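Workshop > Groups > Skevine Build > Minutes
Print | E-mail

Skevine build group, minutes, January 2026

Na-rae Min opened with thanks to everyone who stayed to tidy up last time (the benches look wonderful!). The August minutes were read and approved, after a friendly detour about how to spell Procházka.

On the bin picking, Na-rae told us the arm has now had 46 tries at the blocks, and she'd like to slow the approach a little before we go on.

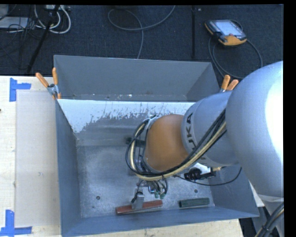 We talked for quite a while about the cables, and agreed to try a longer loop at the wrist. Drustow quoted $79 for sleeving, and we said yes.

Next meeting: bring gloves, please.

Filed under: Minutes, Robot Arm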